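关于我们

Losia 机器人操作实验室设在 Sornell 工学院自动化系,研究方向为非结构化物体的抓取规划与仿真到实物的策略迁移。实验室负责人为 Tsz-kin Hsu,现有成员19人,包括专职研究员、博士后、硕博研究生与两名硬件工程师。实验室由原机械手课题组与仿真计算课题组合并而成,合并后保留了各自的代码库,后经两轮整理统一为现在的 Culley 平台。

研究范围

实验室处理的对象以形状不规则、无标准模型的刚体为主,如碎石、矿样、铸件毛坯、建筑废料块。此类物体表面由多个小平面构成,法向量变化剧烈,常用的对极抓取采样在其上会产生大量接触面过小的候选。我们的工作围绕以下问题展开:在仅有腕部视角图像的条件下,如何估计平行夹爪两指与物体的实际接触区域;如何在闭合之前判断该抓取是否会绕指面连线发生转动;以及当判断为不稳定时,应以多大的位姿修正量重新接近。

方法概述

本实验室的主要方法称为接触残差估计(内部简称 CRE)。方法分为两级。第一级为粗抓取网络,输入腕部图像与夹爪开度,输出六自由度抓取位姿及置信度。第二级为残差网络,在夹爪到达预抓取位姿后运行,输入为该时刻的腕部图像与第一级特征,输出为平移残差、旋转残差和一个转动风险值。风险值超过阈值时,控制器不执行闭合,按残差修正位姿后重新采集图像。单次抓取最多允许5次修正,超过后放弃该候选,返回第一级重新采样。

两级网络均在仿真中训练。仿真场景采用程序化生成的多面体作为物体,顶点数、凸性与长宽比随机;摩擦系数、质心偏移与夹爪安装误差按均匀分布扰动。每一训练批次包含200个并行环境,每个环境独立重置。腕部相机的外参在每次重置时重新抽样,以避免网络依赖手指在图像中的固定位置。

渲染方面,我们有意采用低成本光照模型。早期版本使用光线追踪,单帧耗时过长,并行规模受限。改用栅格化阴影后,阴影边缘会出现锯齿,物体表面有块状暗斑,但残差网络的验证误差没有可测量的上升。目前的解释是:残差估计主要依据物体轮廓与指面之间的相对几何关系,对表面明暗的依赖较弱。该解释尚未得到完整的消融实验支持,相关工作仍在进行。
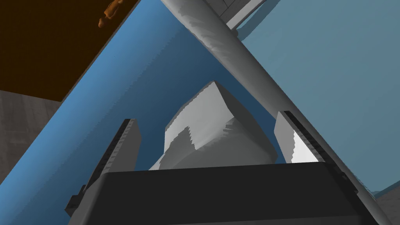
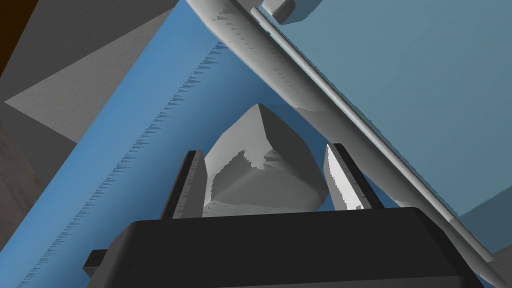

CRE 仿真环境渲染图两幅。两指之间为不规则块状物体,下方为夹爪本体。

训练与评估

第一级网络以监督方式训练,标签由解析力封闭判据给出。第二级网络先以监督方式预训练,再用策略梯度方法微调,奖励由抬升结果、修正次数和碰撞项三部分组成。碰撞项的权重对结果影响较大:权重过低时,策略倾向于以指尖推动物体来换取较好的接触面;权重过高时,策略会在物体附近反复修正而不闭合。现用权重由网格搜索确定,随代码一并公布。

评估使用50个未参与训练的物体模型,不与训练集共用生成种子。评估指标为首次闭合成功率、平均修正次数以及抬升过程中的物体转角。我们不以最终成功率作为唯一指标。允许多次修正的系统在该指标上容易趋于饱和,难以区分不同方法的差异。

遮挡是现阶段误差的主要来源。腕部视角下,夹爪本体会挡住物体底部,场景中的其他长条形部件也可能横穿视野并遮住一侧手指。在此类图像上,旋转残差的误差明显大于平移残差。针对这一问题,实验室正在测试两种方案:一是在训练中加入随机遮挡几何体;二是引入上一时刻的特征作为附加输入。前者实现简单,后者需要修改控制器的时序接口,目前仅在分支版本中可用。

平台与设备

Culley 平台由仿真环境、数据记录模块、训练脚本与实机驱动四部分组成。仿真与实机共用同一套动作接口,动作定义为末端坐标系下的位姿增量与夹爪开度指令。切换至实机时只需更换后端配置,无需改动策略代码。数据记录模块保存每一次修正前后的图像、位姿与风险值,便于事后逐步回放。

实机实验在 Fung 楼一层进行。该处设有两个抓取工位,配备平行夹爪与腕部力传感器。实机部分用于验证,不用于采集训练数据。使用工位须提前登记,校外合作单位须由实验室成员陪同。

已知限制

CRE 假设物体为刚体且单次抓取过程中不与其他物体发生接触。对于堆叠场景,方法可以运行,但风险值未经标定,不应作为停机依据。物体尺寸超过夹爪最大开度的八成时,预抓取位姿附近的可修正空间不足,修正多因碰撞检查而被拒绝。透明与高反光物体未纳入训练分布。

合作与开放

实验室与选矿、铸造及建材回收行业的单位开展合作研究,合作形式包括联合课题、方法评测与人员互访。评测类合作须提供物体网格模型或可供扫描的样品,结果报告由双方共同确认后发布。

Culley 平台的仿真部分与评估物体集对学术用途开放,申请时请注明单位、用途与负责人。实机驱动部分涉及设备厂商协议,暂不公开。代码更新以版本说明为准,旧版权重文件与新版接口不兼容,升级前请先阅读迁移说明。

招生与招聘

实验室每年9月接收新入学的硕士与博士研究生。申请者应具备刚体运动学、概率统计与 C++ 或 Python 编程基础,有接触力学或物理仿真经验者优先。研究员岗位不设固定截止日期,材料包括简历、两篇代表性论文与一页研究计划,寄至自动化系办公室,并注明“Losia 实验室”。

本页更新日期:2019-02-26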